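Skumora Motion Planner
Whole-body planning software for legged robots with hands

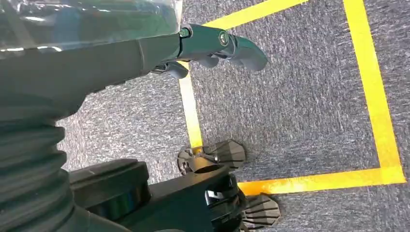
Noemí Villalobos writes that the feature her team at Wellside uses most is the keep-in zone, and that she would like to see it saved with the task and not with the map. Release 2 does this.

Skumora plans arm, hand and foot movements together. A zone is entered once as a floor outline and may then be applied to the fingertips, the feet or both. Plans that would cross the outline are refused before any joint is moved, and the reason is written to the log.

Supplied with the licence:
Planner and zone editor
Balance checker
Log viewer, 15 named users
Installation guide

Price: £349 per seat, per year. A site licence is available on request.

The planner requires a joint description file for each robot. Files prepared for release 1 must be converted with the tool provided. The task library holds some 700 stored movements.

Technical enquiries should be addressed to Macario Montes, Benavides office.

Page revised July 2022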